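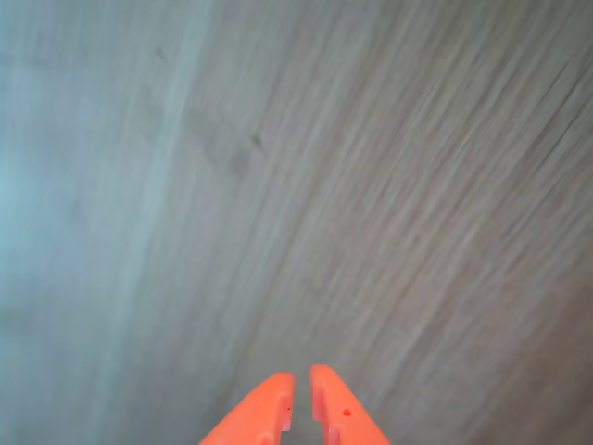 Buying your first Wiltwood arm: common questions

How far ahead should we plan?
Give yourselves 80 days if you can, and please do write to us before your budget is settled, as we love helping at that stage!

What do people forget to budget for?
Spare fingers, nearly always. Put 200 dollars aside for them (a set is 57) and you'll be comfortable through the first year.

Can we try one first?
Of course! Trials run 30 days, and the fee comes off your order if you go ahead.

Who do I talk to?
Nadhirah Tarigan looks after new buyers and is very happy to go through a quote line by line.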